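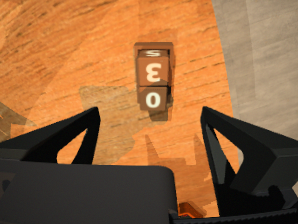 Questions about the calendar-block fault in the Skendik simulator, collected from the lab list since November. Maintained by Irén Hegyi. Fault entry: "block eject on close". If your question is missing, post it to the list with your run log attached.

## What is the fault?

When the gripper closes on one of the numbered cubes while the cube is still inside its holder, the cube can leave the holder at high speed. In the worst recorded run it passed through the tabletop and kept falling until the step limit ended the episode. The arm then carried on with an empty grasp and the run was scored as complete.

There are two separate problems in that paragraph. The first is the contact fault. The second is the scoring, and it did more damage.

## Which tasks are affected?

Any task that uses the calendar asset: the day change, the cube swap and the "set to 30" task. Tasks that only push the whole holder across the table are not affected. The Dobos shelf tasks use a different asset and have been checked separately.

## How often does it happen?

We replayed 1,507 stored episodes with contact logging turned on. The rate depends strongly on how far the gripper is rotated relative to the holder at the moment of closing. With the fingers square to the cube faces we could not reproduce it. With the gripper turned, so that a fingertip meets a cube edge first, it appears readily. Per-task rates are in the replay report.

## What causes it?

The collision shape of the holder was generated automatically and is slightly thicker than the visible mesh. With both cubes seated, the shapes overlap by a small amount at rest. The solver tolerates this while nothing else touches the cubes. Once a finger adds force from outside, the solver tries to clear the overlap in a single step, and the correction comes out as velocity.

The visible gap between cube and holder tells you nothing about the collision gap. Turn on the collision overlay before you judge any clearance by eye.

## Why were the failed runs scored as successes?

The success check looked at finger closure and wrist height. It did not look at the position of the cube. Botond Bakos found this on a Sunday while tracing a different complaint about grasp force. The check now requires the cube to be within the target region and at rest for 400 consecutive steps.

## Is my old data usable?

Episodes recorded before the corrected check should be rescored. Run the rescore tool on the whole folder, including episodes that look fine in playback. Do not filter by hand. A cube that leaves between two rendered frames is easy to miss, and the viewer skips frames by default.

Policies trained on unrescored data should be retrained. We tried fine-tuning one on the corrected set and it kept the habit of closing early.

## What is the workaround?

Until you have the new asset:

1. Lower the maximum closing force to 6 N for the calendar tasks.
2. Halve the physics time step.
3. Align the gripper with the holder before the final approach.
4. Set the velocity alarm on both cubes and stop the run if it fires.

Steps 1 and 2 reduce the rate. Neither removes the fault. Step 4 is required on the shared machines.

## Does this carry over to the real arm?

The ejection does not. Wood does not overlap itself, and we have not seen a cube thrown on the bench.

The learned behaviour does carry over. A policy trained on faulty runs closed hard on the holder rim of the Skamside bench set and did not release when the force limit was reached. The operator used the emergency stop. One fingertip was replaced. No one was inside the guard at the time.

For that reason, no calendar policy may be run on hardware unless its training set carries the rescore stamp. The Dralent controller now refuses to load one without it.

## Can I override the controller check?

No. If the stamp is missing through a file error, ask Botond to restamp the set.

## Are the shadows part of the fault?

No. Several people reported jagged shadow edges on the table in the same builds. They come from the low shadow map setting and have no effect on contact.

## When will the asset be fixed?

A rebuilt holder with hand-made collision boxes is in test. It has passed the square approach cases. The rotated cases take about a day to run and are being repeated after a crash in the logging process, which is tracked under its own entry.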